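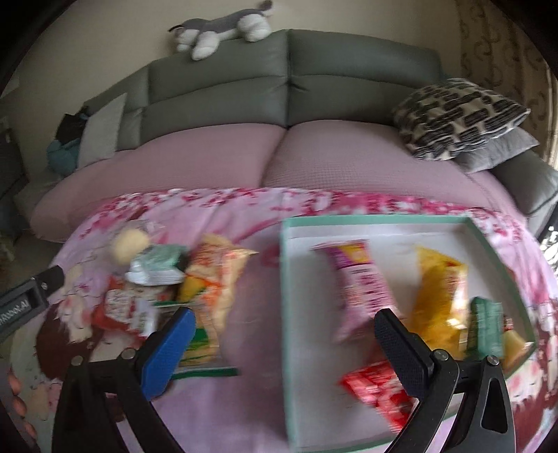
Figure 3. Snack packages and the white box with the mint-green rim, on the blanket-covered bed.

4.2 Sorting Snacks Outside the Kitchen

Most studies of food storage at home begin at the pantry door. We were delighted to find how much of the work goes on elsewhere. Of the 616 short episodes in our home set, a large share took place on beds, sofas and low tables, wherever there was a soft flat spot and enough light. Packages get spread out, looked over and moved into a box that later travels to a shelf or a desk. We call this a "spread-and-box" session, a term first used by our colleagues on the Cluswood home study.

The session in Figure 3 is a fine example. Buns, crackers and small wrapped items share one shallow box and one printed blanket, with the sofa just behind. A blanket is a surprisingly good sorting surface – round things don't roll far on it, and thin packets are easy to pinch up from the soft cloth. It also has a cost. Busy prints make small wrappers harder to find, and two of our coders asked for a second viewing of nearly every session that used a patterned cover.

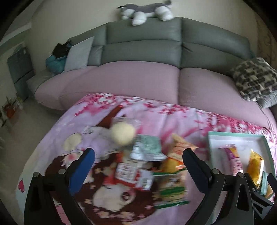

Yuzhen Yan, Muthoni Kirui and Jinfeng Xue
Jirton Home Studies Group
May 27, 2023

We coded each package by shape before looking at what was in it. Shape turned out to predict its place in the box far better than flavor or brand, which pleased us a great deal! Flat packets went in late and were tucked along the walls. Cartons went in early, usually lying down. Puffed bags were the troublemakers, and people in 20 of the homes moved the same bag more than once before they were happy with it.

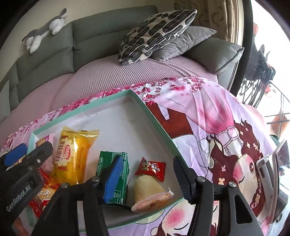 The shallow box deserves a closer look in future work. With low walls, every label can be read from above, so people tend to lay things in a single layer and stop when the floor is covered. With deep bins we saw stacking, and about six minutes more spent on each session, much of it on digging back down for something already packed. Several people in the deep-bin group switched to a lid or a tray by July without any prompting from us.

Our six shape codes are listed in Appendix B, along with the rules for mixed packages such as cups with pull tabs. The seventh code we tried, "soft but round," was dropped after the pilot when Kirui and Xue could not agree on buns.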